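The Table at Flernevby: A Gallery of Leftovers

Posted by Teodoro Cabrera
January 16, 2024

The Flernevby building has one kitchen, four floors, and a square gray table that everyone agrees belongs to everyone. In practice this means it gets used by all of us and wiped by whoever loses patience first. Usually me. I started keeping notes on the things that pass across it in October, originally so I could complain with better evidence, and after a while the notes got more interesting than the complaint.

What follows is the gallery version. There is a picture, and there are captions for the regulars, by which I mean the objects. The people are left out, partly out of kindness and partly because they know where I sit.

THE TABLE

Gray, or taupe if you ask the second floor, who did ask, at length, when it was bought. It came from Zonau, a secondhand office dealer across the river, and it cost 497 including delivery to the wrong entrance. The finish is matte enough to hide dust and just shiny enough to show where a mug has been.

The scratches have been blamed on the third floor, the movers, and a ceramic fruit bowl with an unglazed foot. I favor the bowl. You put a bowl like that down, you turn it to get at the good pear, and you've drawn a nice curve without meaning to. The bowl has since been moved to the windowsill, where it holds rubber bands and one lime.

CANS, GENERAL REMARKS

A can on a shared table can mean several things. It can mean "I'm coming back for this." It can mean "I have left the company." Between those two there's a wide middle ground, and most of our cans live in it.

House custom says that an open can gets until the end of the day. After that it may be emptied, rinsed, and put in the crate without hard feelings. There are always hard feelings. One colleague from Boson, upstairs, has claimed three separate times that he was "saving" a flat ginger ale. Saving it for what, he wouldn't say. 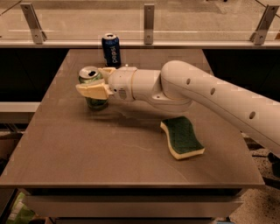 Green cans and blue cans make up most of the traffic. The green drinkers and the blue drinkers don't overlap much, and each side thinks the other has gone wrong somewhere. Pepsi has its loyal following on the ground floor, where they buy it by the tray and stack it under the coats. The green faction is looser and buys one at a time from the shop on the corner, complaining about the price all the way up the stairs.

I drink tap water, which makes me neutral and also unbearable, I'm told.

THE SPONGE

Two sides, green for scrubbing and yellow for everything else. Wavy along the edges, so that you can get a grip on it, or so that it looks a little like something you'd throw for a dog. It is supposed to live by the sink. It lives on the table.

I have given this a good deal of thought. Somebody picks up the sponge meaning to wipe the table, walks over, sees the cans, decides the cans need to be moved first, decides the cans aren't theirs, and puts the sponge down. Intention accomplished. The next person comes in, sees a sponge on the table, and concludes that cleaning is already underway.

A word on technique for those who do get as far as wiping. Yellow side on the tabletop, please. The green side is for pans. If you use the green side on a matte finish you'll add to the artwork, and I'll know, and I'll say nothing and think about it all afternoon.

New sponges are in the drawer under the kettle. They come in a bag large enough to see us through to retirement. Please take one when the old one starts to smell like a decision you've been putting off.

THE CRATE

Beside the back door, blue, formerly for milk. Cans go in here after rinsing. Turn the can upside down in the sink for a minute before you carry it anywhere, or it will find your shoe.

The crate goes to the deposit machine at the Conceição market when it's full, carried by whoever is heading in that direction with a free arm and a forgiving coat. Last year's slips came to 1154, all told, which paid for the dish rack and a replacement for the kettle that had begun to hum. The remainder went on a cake. The cake lasted eleven minutes and its box stayed on the table for two days.

THE TAB QUESTION

A jar on the shelf collects pull tabs. I didn't start the jar. I asked who had, and got four different names, one of them mine. At some point a label was added reading "GOAL: 4000" in green marker, with no mention of what happens when we get there.

On a slow afternoon two people from Boson tipped the whole jar out and counted. They reached 2593 before the afternoon stopped being slow. The figure was written on a sticky note and put in the jar with the tabs, so to read it now you have to dig.

If you're contributing, twist the tab off before you rinse the can. If you're not contributing, leave it on. The machine at the market takes them either way.

THE CHAIRS

There are three and they don't match. The tall one wobbles. The low one makes you feel you've been called in to explain yourself. The good one is always taken, frequently by a jacket.

I mention them because the chairs explain a lot about the table. If you sit on the low one your elbows come up nearly level with the top, and you end up pushing things toward the middle to make space for your lunch. The person after you pushes them a little farther. By four in the afternoon everything has migrated to the far edge, where none of us can reach it without standing up, and standing up is a lot to ask at four.

WIPING ORDER, SINCE I WAS ASKED

Cans off. Crumbs into your hand, not onto the floor. Damp sponge, yellow side, long strokes toward you. Go around the corners, because the corners are where the jam goes. Dry with the striped towel. The plain towel is for hands, whatever the ground floor says.

Sponge back to the sink. I'll put that again for the readers upstairs: sponge back to the sink.

THE LIME

Still on the windowsill as of this morning. It has gone a little hard. I've had two offers to throw it out and one to keep it, and the one to keep it was made with some feeling, so it stays.

COMING UP

The fridge has asked for its own page. I've got notes on the door shelf, the three mustards, and a container that has been marked "do not open" in two different handwritings. If you'd like your mustard left out of it, come and find me before lunch. I'll be on the good chair, if the jacket's gone.

Comments are open. Please keep them to the objects.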